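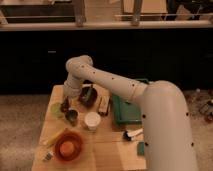

4.2 The meaning of "for now"

The diaries were meant to tell us where people keep things. What they mostly told us is where people put things until they decide where to keep them, and these turned out in our coding to be the same places. Of the 355 households that returned a diary, a large majority used the phrase "for now" or a close relative of it ("just until", "in the meantime", "while I think") at least once. We had not asked about time at all. The question printed at the top of each page was "Where is it, and why there?", and we had rather hoped for answers about shelves.

We took 662 entries in which a resting place was described as temporary and followed them up in June, by telephone where the household would still speak to us. Each person was read their own entry and asked where the object was now. The tone of these calls deserves a paper of its own. Several people asked us to hold on while they went to move something. One, in Molline, told the interviewer that the bag of curtain hooks was "in transit", a state it had by then occupied for longer than the curtains had been up.

Three uses of the phrase can be told apart, though the coders quarrelled over the edges of all of them. In the first, "for now" is a plain forecast: the speaker knows where the object is going and when. Library books are like this, and so are most parcels. In the second, the speaker knows where it should go but is waiting on somebody else, usually a person in the same house who is understood to be waiting in turn. The third has no destination. The speaker says "for now" in the way one says "we must have lunch", and no listener of ordinary upbringing would ask for a date.

It is the third use that fills tables. Sideboards and window sills do their share, but a table is at a convenient height, it is flat, and it has the great advantage of officially being for something else. An object on a shelf has been put away and must answer for itself. A table covered with small household objects (Figure 3) is by contrast still open to discussion, and our diarists discussed theirs at length.

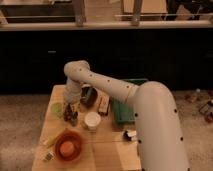

Anneli Kiiskinen has objected, in written remarks on an earlier draft, that we treat the third use as a kind of politeness towards oneself and so miss the work it does between people. On her account, to say "it's only there for now" is to claim a bit of shared surface without seeming to claim it. The phrase is a rent payment. Say it often enough and the corner of the table is yours, while the others in the house remain free to believe that it is theirs.

We think she is largely right, and have recoded accordingly, with some grumbling. Her reading deals neatly with a pattern that had bothered us since the pilot in Vima. People living alone used the phrase less, as she would predict, but they did use it, and they used it to the interviewer. A man with no one to share a table with still assured us that the tins of polish would not be staying. We had become, for the length of a visit, the other people in the house.

Differences between the four districts were smaller than we had told our funders to expect. Trilik has the oldest housing and the smallest kitchens, and on the usual argument ought to have had the fullest tables. It did not. Toivonen, where the flats were built with a generous amount of fitted storage, produced the longest entries and the most elaborate excuses. One household there described a hall cupboard as unavailable for now, on the grounds that it was full of things that were in it for now. We have coded this as a single entry and tried not to think about it. 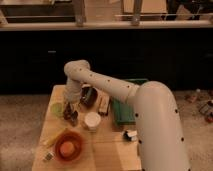

Nor did the amount of time at home make the difference we had assumed it would. Retired diarists were quite as likely as anybody else to be getting round to it, and rather better at describing how. What did matter was whether guests were expected. Eight households kept their diary across a family visit, and in every one of them the table was cleared on the day before. The objects went to a bed, a bath or, in one case, a car. All eight diarists called the new place temporary, and here at last the word was used in its dictionary sense: the things were back on the table within the week.

Two limits should be stated. The diary asked for no more than 1000 words in all, and some people plainly spent their allowance on a single drawer. We also have no way of knowing what went unrecorded because the diarist had stopped seeing it, a problem well known to anyone who has tried to study a habit by asking its owner. The follow-up calls caught a little of this. Asked about a jar of buttons, one woman in Vima said she had no such jar, then that she did, then that it had always been there. Section 4.3 takes up the question of "always", which in our material begins after a surprisingly short interval.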